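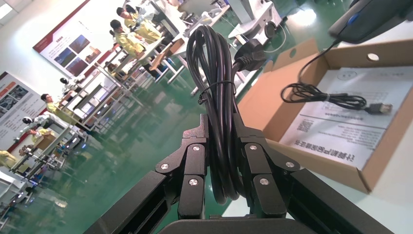
Does the plug side of the coil matter for the pick? Only for placing; the grasp point is the tie either way.

To the Bonham list: scoring for the cable packing task is settled. A run is 300 seconds, and dropped cords may be picked again.

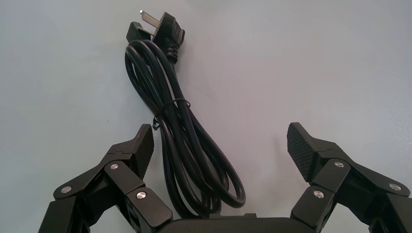
The Darko team wrote:
> Our fingers slip on loose loops.
> Can we close before descending,
> then open at table height?

Yes, but opening at table height costs time - we lost 63 runs to it in July. Come down open and close once.

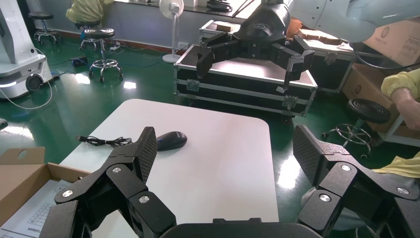
Photo: Minbridge Robotics Club

Logs go in the Fasden format, one file per arm. Of 532 runs submitted so far, three have no gripper current and will be dropped unless the team resends them.

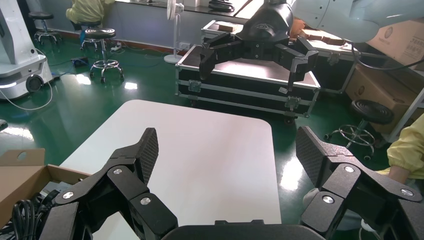

End state is checked before the clock is read. Every cable must be in the box and the arms must be still. A tabletop as bare as this one, with the coiled cables inside the carton, is full marks. Open fingers at the end are fine.

Bonham list admin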